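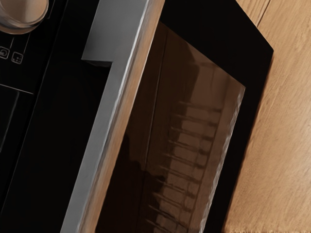
Who Signs Off the Kitchen

At Linumside, the acceptance tests for the Drirkska kitchen arm used to run on physical benches. Eight technicians reset the objects between trials, logged faults by hand and pressed the stop button when something bent. Most of those trials now run in simulation overnight, and the technicians arrive at 7 a.m. to a queue of flagged results. I was one of the eight. My view is that the change was correct on throughput and badly handled on responsibility.

The throughput case needs little defense. A bench trial needed a reset after every attempt, and an afternoon could go into a door hinge. The simulated kitchen resets itself. Oanh Trịnh, who built the overnight scheduler, took 21 manual reset procedures out of the handbook, and I don't miss any of them.

What remains is review. A technician looks at rendered views and decides whether a failure belongs to the controller, the camera placement or the model of the room. Reflective surfaces take most of the time. Tinted oven glass can return a pattern of bars that has to be told apart from a rack inside the cavity. A glossy wood finish can wash out under overhead light until the grain is barely readable, while the seam between two boards stays sharp and gets picked up as an object edge. Sorting these cases takes knowledge of real kitchens, and the reviewers gained theirs at the benches. 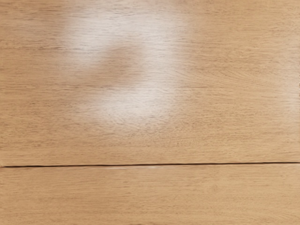

Skill without a grade

The job classification has not followed. Review is listed as monitoring, one grade below bench testing, on the grounds that no equipment is handled. Evangelia Petridis raised this in August and was told that the software makes the decision and the reviewer confirms it. The logs do not support that reading. A flagged trial stays open until a person assigns a cause, and that person's name goes on the release record.

I would make two changes. Pay review at the bench grade, and keep 2 physical benches in regular rotation so that new hires handle a real oven door before they judge a simulated one. Aurelio Bustamante objects that the benches will sit idle for much of the week. They will, and the cost should be entered under training.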